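Cundach ending themes talk - my notes, Sunday, 10:30 am slot

OK, mic check, water, hi everybody. Ask who's seen season one. If it's most of the room, skip the plot stuff and go straight to the music!

So I got into Cundach through the ending song. I'd missed the whole first half of the show, a friend sent me the ninety-second ending clip, and I watched it maybe five times before bed. Then I went back and started from episode one like a normal person.

Play clip one here (season one ending, just the first verse). Let it run. Don't talk over it, I did that at Evthorpe and people got annoyed.

Things to say after: the song is slow, the show is loud. Every episode stops on a cliffhanger with robots falling out of the sky, and then you get a piano and one voice. Aatos Salminen wrote it for the show and he kept the drums out until the second chorus, so most TV viewers never heard them. You need the full single for that. I have 18 copies of the Stirkholm pressing at the back table, come find me.

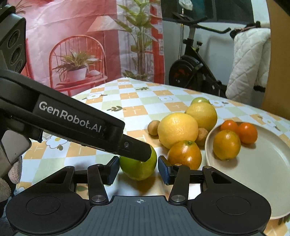

Season two starts in October and the ending is new. Same composer, different singer, and it's faster. I like it less! But I've only had the short version, so ask me again when the single is out.

Clip two. If the sound drops out again, just hum it - no, don't hum it.

Then the fan poll. 1,338 people voted on best ending of the year and Cundach got 452 of those, enough for first place. Somebody always asks about the opening. The opening came in way down the list and I voted for it anyway, sorry.

Quick bit on the Riihimäki screening: 200 seats, and everyone stayed put through the credits and sang. I was in row four and I don't know the second verse, so I mumbled. Tell the story about the guy with the helmet if there's time.

Questions. Repeat them into the mic. If they want spoilers for the last episode, send them out to the hallway with me afterward. Room has to be clear by 11:20.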